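Setari Bench Plan
README for the two-arm tabletop setup
Maintained by Myfanwy Parry, Humotside workshop
Last edited 23 Sep 2019

What's in this folder

Planning notes, a parts budget and a short clip set for a bench with two arms that face each other. We wrote it up for the next group that has to put one of these together, because when we started on ours we couldn't find a plain list of what to buy first. I love this bench and I want more people to have one, so if something is missing, please write and I'll add it!

plan.txt - what to buy, and in which order
budget.csv - one line per item, with a column for "have it already"
spares.csv - the same, for things that wear out
clips/ - 303 short clips of everyday tabletop handling
notes/ - my running notes, untidy but searchable

All money is kept in points, where the whole bench is 100. Prices change too fast for me to keep up with, and the shares have held steady through every quote we've had.

What the clips are for

They are planning material. When you are choosing between grippers, a spec sheet gives you the opening width and the payload, and then you still have to guess how much room the fingers take up next to a real object. Watching a few clips settles a lot of that. You can see how much of a bottle is left showing once a gripper has closed on it, and how close a small cup can stand before you start to worry about it.
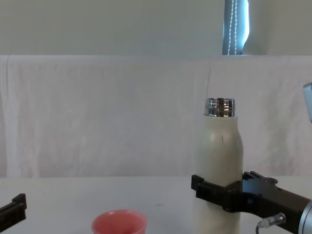
I'd budget for the grippers before the arms, odd as that sounds. Decide what you want to pick up, find the fingers that suit it, and only then ask which arm can carry them. We did it the other way round on the Morgan bench and ended up paying for an adapter plate on each side, plus 3 weeks of waiting. On Setari the fingers came first and everything bolted up the same afternoon. What a difference!

Cable routing belongs in the same step. Put connectors, spare leads and ties on the order with the grippers. They cost next to nothing and they can hold up the whole bench if they're forgotten.

How the budget splits

Arms, pair: 46
Grippers, pair: 17
Cameras and mounts: 12
Table, backdrop and lights: 6
Computer: 11
Spares and small parts: 8

The 6 for table, backdrop and lights is the best value on the list. A plain white top and a length of white cloth hung behind it will do more for your footage than a better camera will, and you can have both up on the first day. Buy the cloth wide. Wrinkles don't bother us, so we skip the ironing.

The spares line looks generous and I'd still defend it. Our first draft had it at 4 and we had to go back for more before December was out.

Objects to handle

You don't need a fancy object kit. Start with a tall thing and a short thing, hard sided, from any kitchen shelf. A cream-white insulated bottle and a small pink plastic cup are a lovely pair to begin with: the bottle is much taller than the cup, and its bare metal neck throws bright highlights that give the cameras something to deal with. Marks and scuffs are fine. Put objects in the budget at zero and bring them from home.

Leave open table between them. If both grippers have space to sit low in front with their fingers apart, your top is big enough. Ours got its size from laying cardboard on the floor at Arneck and shuffling mugs around on it, which I recommend to anyone - it's free and quite fun.
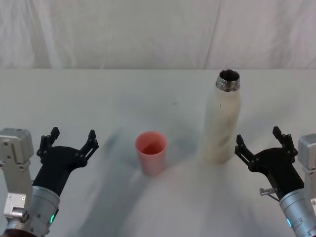
Order of purchase

1. Table and cloth. Measure the room first, door included.
2. Grippers, cables, connectors.
3. Arms, with mounting hardware on the same order.
4. Cameras, one at chest height and one at head height. Borrow a pair to try the positions before you commit.
5. Computer. Leave it late, as you'll get more for your points.
6. Spares, from spares.csv.

Allow about 30 days between steps 3 and 4 so that the arms can be mounted and checked with time to spare.

Known gaps

No costs for shipping or insurance yet.
Soft objects aren't covered in the clips.
budget.csv has two lines for power strips. Use the lower one.

Changes and corrections go to Myfanwy at the Humotside workshop. If you build from this plan, send me your split and I'll put it beside ours in budget.csv.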